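Avon Bottles

A small open collection of pictures and notes about everyday plastic drinks bottles – the sort that end up in the recycling by teatime!

What's inside
949 pictures, sorted by colour
400 short notes on shape, label and base
2 folders: clear and tinted

Start with the tinted folder, it's my favourite. Green plastic is lovely when light comes through it, and you can pick out the moulded ridges and the ring pattern on the base.

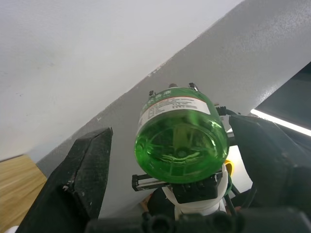

Labels are noted in whatever language they're printed in, and small print we couldn't read is left blank. Version 7 adds caps – send corrections any time, we love getting them!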